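# Forty Ways to Pick Up a Menu

I have laid tables all my life and I was pretty sure I was good at it. Then I spent a morning trying to teach the job to a robot, and by lunch I couldn't pick up a sheet of paper without watching my own thumbs.

The job sounds like nothing. Paper on a lemon-print tablecloth, a green cutlery box off to the right, and all you have to do is lift the sheets, straighten them and put them back down so a customer would find them neat. Farah Wijaya, who runs the teaching sessions at Promano, told me to do it the way I'd do it at home, only slower. So I did it slower, and she said, "No, not that slow!"
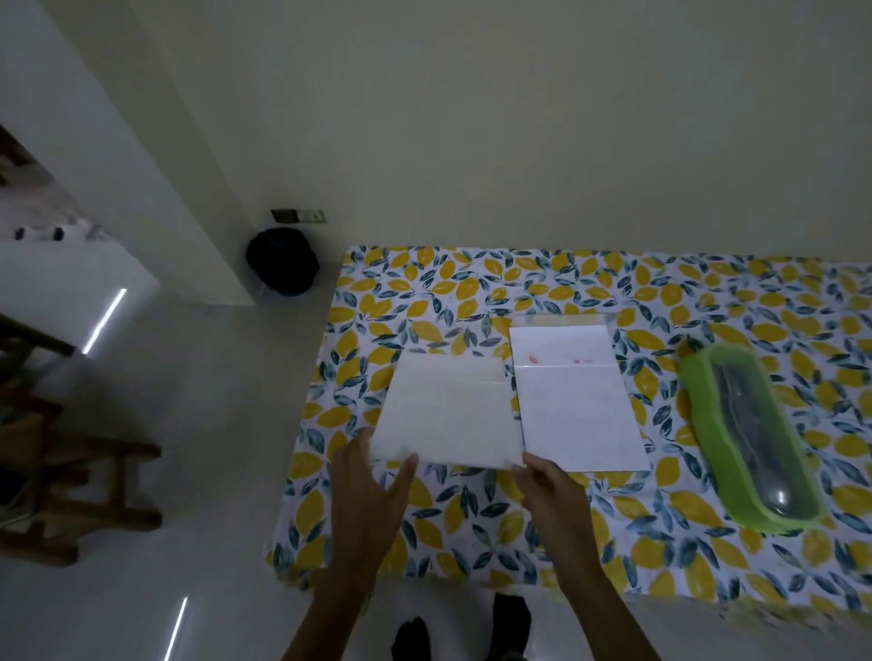
**Grurnari Magazine – Features Desk**
Friday, April 4, 2025

Promano has two ways of showing a robot what to do, and I got to try both. The first is plain old hands. You do the chore, a camera up at eye level sees more or less what you see, and the recording goes into a big pile with everybody else's. The second is remote control, where you hold a pair of handles and a machine across the room copies you (or tries to). They call their handle rig Odoi. It looks like something off an exercise bike and I loved it right up until I had to use it.

Hands first, though. Paper turns out to be a rotten thing to teach with. A cup stays a cup, but paper slides, bends, sticks to its neighbor and lies so flat that you need a fingernail to get under it. I kept sneaking the edge of a sheet toward me over the cloth until it lifted a little, then pinching it. I had no idea I did that. Farah spotted it on my second try and got very excited – apparently a lot of people do some version of it, and a lot of other people just press down with a fingertip and drag, and the robot needs to see both.

"Don't tidy yourself up," she said. "If you fumble, fumble and fix it."

That was the hardest instruction of the day. When I dropped a corner I wanted to stop and start over, the way you would if you were recording a message on somebody's phone. But the fix is worth having. A robot that has only ever watched perfect pickups doesn't know what to do with a bad one, and it'll have plenty of those.

Tetteh Quaye sorts the recordings afterward. He had 315 waiting when I came in and wasn't thrilled that I was about to add to them. For one task he likes to have some 2000, from lots of different people, and he throws out the ones where the hands leave the view or somebody forgets which sheet they were supposed to move. (I did that. Sorry, Tetteh.)

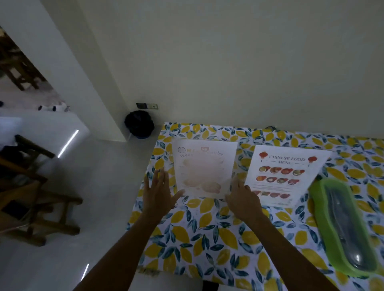

After the coffee break I moved over to Odoi, and everything I'd been so pleased with fell apart. My hands were fine, it was the arms over there that weren't mine. You close your fingers and the gripper closes, just a hair later than you want it to, and you can't feel the paper at all. I chased one menu clear across the table. Imke Diekmann, who built most of the rig, stood next to me eating an apple and told me to quit leaning. I was leaning with my whole body, like a kid playing a racing game.

It took me eight tries to get one sheet off the cloth. I whooped! Imke said most people take five.

I asked her why anyone bothers with the handles when you can just use your hands, and she had clearly been asked before. Recordings of hands are quick and cheap, and you can make them in anybody's dining room, but a person's hand isn't a gripper and some moves won't carry over. With the handles, everything you record is something the machine has already managed to do. You get far fewer in a day, and your shoulders ache. Promano mixes the two, a heap of the easy kind and a smaller helping of the hard kind, and she still argues with Farah over how much of each.

The company hopes to have a table-setting demo ready in October, with a partner called Dravalis supplying the arms. I asked if I could come back and watch it handle a menu. Farah said sure, as long as I wore short sleeves next time, and went off to find a new stack of paper.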